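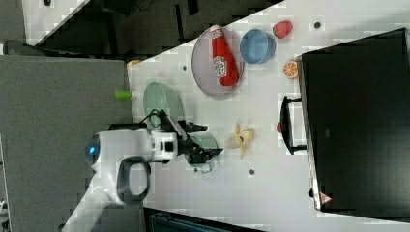 Bench 2, Thursday, 11 a.m. Ketchup on the round gray tray, green pot and banana in front of the toaster oven.

Play kitchen layout for Draluvier, second go, and I love it! The white top makes the colors pop: light blue bowl, red strawberry, orange slice over by the oven door. The little green pot is my favorite (the oval plate is nearly the same shade, so they look like a set). Rizwan wants the bowl nearer the pot. Will try it after lunch. Still to do: sticker the food for box 366, and ask Hotbridge if they have more citrus slices.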